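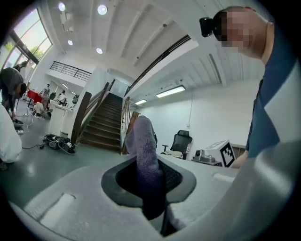
2021年8月26日
文・平野まゆ(Lidomier 店内だより担当)

秋のカーテン、生地の入れ替えが終わりました。ばたばたです。棚がまだ半分しか片づいてなくて、見本帳もレジ横に積んだまま。でも予約の問い合わせがもう来ているので、とりあえず分かっていることから書きます。順番めちゃくちゃですみません。

まず新しく入ったもの。Mernarska の麻混カーテン。去年の秋にも少しだけ置いていた、あのざっくりした織りのやつです。今年は色が増えて、生成り、からし、くすんだ緑、それから墨。墨は写真で見ると真っ黒に見えるんですが、窓に吊ると思ったより透けます。昼間は濃いめの灰色、夜は室内の明かりでほぼ黒。朝いちばんに店の東側の窓にかけてみて、ちょっと見とれてしまいました。これは自分の部屋にもほしい。

からしは好みが分かれそう。仕入れのときプラパイさん(Prapai Rojanasak)とだいぶ揉めました。わたしはもう少し茶色寄りがよかった。プラパイさんは断然こっち。で、こっちになりました。白い壁に合わせると元気すぎるかな、と今でも思ってますが、床が濃い色のお宅なら以外とすんなり収まるはず。気になる方は生地見本を持って帰って、家の壁に一晩ピンで留めてみてください。店の照明は少し黄色いです。

見本の貸し出し、前と同じで一度に五枚まで。返却は郵送でも可。封筒に入るサイズに切ってあります。折り目がついても気にしないでください、アイロンかけますので。ただ、前回の緑の見本がまだ二枚戻ってきていません。心当たりのある方、ソファのすきまとか見てみてください。お願いします。

既製サイズの話。幅は100じゃなくて99センチです。よく聞かれるので先に書いておきます。縫い代のとり方の都合でこうなっていて、二枚合わせで普通の腰高窓ならまず足ります。丈は腰高用が二種類、掃き出し用が200センチの一種類。掃き出しは、お宅によって床すれすれだったり、足りなかったり。レールの下の輪っか(ランナーと言います)の穴から床までを測って、そこから一センチ引いたのが仕上がり丈の目安です。左、真ん中、右と三か所測ってください。古いお宅だと左右で違います。うちも違いました。いちばん短いところに合わせます。

麻が入っているので、洗うと少し縮みます。ここ大事。最初の一回がいちばん縮むので、ぎりぎりの丈で作らないほうが安心です。注文品は水通しをしてから縫うこともできます。受付のときに「水通しあり」と言ってもらえれば。納期が一週間ほど余分にかかります。

注文品の縫製は今年も Khamphan さんの工房にお願いしています。夏のあいだお休みをとられていたので、八月の前半にいただいた分がまだ順番待ちです。お待たせしている方、ほんとうに申し訳ないです。今のところ、注文から仕上がりまで約30日みてください。急ぎの引っ越しなどで間に合わない場合は、仮吊り用の無地の布をお貸しします。裾は切りっぱなしですが、目隠しにはなります。クリップで留めるだけ。数に限りあり。

ヒダの話も少し。二倍ヒダか、一・五倍ヒダか、フラットか。今回の生地は厚みがあるので、個人的には一・五倍でじゅうぶんだと思います。二倍にすると、開けたときの束がかなり太くなって、小さい窓だと光が入るところが減ってしまう。フラットは生地の表情がよく見えるし、生地代も抑えられます。ただ閉めたときにきれいな波にはなりません。だらっとした感じが好きな人向き。アドラシオンさん(Adoración Figueroa)は自宅をぜんぶフラットにしたそうで、寝室の窓だけ後悔していると言ってました。朝、真ん中のすきまから日が入るとのこと。マグネットを縫いつければましになります。これも工房で対応できます、ひと組から。

裏地。つける、つけない、どっちがいいですかと毎日のように聞かれます。西日がきつい部屋はつけたほうが楽です。麻の風合いをいちばんに考えるならつけない。迷ったら、あとから裏地だけフックで足す方法もあります。Wunton の後付け裏地、白と薄いベージュがあります。ベージュのほうが外から見たとき自然でした。遮光ではないです、念のため。朝まぶしくて起きてしまう方は、別の生地をおすすめしますので声をかけてください。

フックはアジャスターつきのをお付けします。正面付けのレールならB、天井付けならA。わからなければレールの写真を見せてもらえればこちらで判断します。スマホの画面で大丈夫。横からと、下からと、二枚あると助かります。

お手入れについて。洗濯機で洗えますが、フックははずして、ヒダに沿ってたたんで、ネットに入れて、弱水流で。脱水は短く。終わったらすぐレールに戻して、そのまま乾かしてください。自分の重さでしわが伸びます。乾燥機はだめ。去年これで丈がずいぶん短くなってしまった方がいて、下に別布を足して直しました。足した布がけっこうかわいくて、結果的に気に入ってもらえたんですが、毎回そううまくはいかないと思うので。墨色は最初の二回だけ、ほかのものと分けて洗ってくださいください。

送料、変わりました。注文カーテンは窓いくつ分でも一律2,000円。店頭受け取りなら無料です。前は大きさで細かく分かれていて、計算するほうも間違えるし、聞くほうも面倒だったと思います。取り付けまで頼みたい方は別料金で、ジラユさん(Jirayu Prasertsri)が伺います。レールの交換もできます。賃貸の方は先に大家さんに確認を。壁の下地がどうなっているかは、行ってみないとわからないことが多いそうです。

それと、夏物の残り。綿のガーゼと、薄手のボイル、まだあります。奥の籠に入っているのは半端な長さのはぎれで、カフェカーテンや棚の目隠しくらいなら作れます。値札のついていないものはレジで聞いてください。つけるの忘れてます、たぶん。ボイルの白は、レースのかわりに一年じゅう使えるので、実はこれがいちばんお買い得かも。去年の端のほうに日焼けがあるものは外しました。

タッセルは共布で作れます。太めと細めがあって、今回の生地には太めが合います。ホアさん(Hòa Âu)が、からしのカーテンに墨のタッセルを合わせた見本を作ってくれました。入口すぐ左の窓。これを見てから、からしへの気持ちがちょっと変わりました。プラパイさんには言ってません。

カタログは今刷り直しています。前の版は掃き出し用の丈がまちがっていました。お手元に古いのがある方は、数字は信用せず、この便りのほうを見てください。新しいのができたら店頭に置きます。郵送希望の方は名前と住所を書いて受付の箱へ。メールでもいいです、件名に「カーテン冊子」と入れてもらえるとうもれずにすみます。

採寸の相談は予約なしでどうぞ。ただ昼すぎは混みがちで、お待たせするかもしれません。窓の寸法メモと、部屋の写真が一枚あると話が早いです。ではまた棚の片づけに戻ります。書き忘れたこと、次の号で。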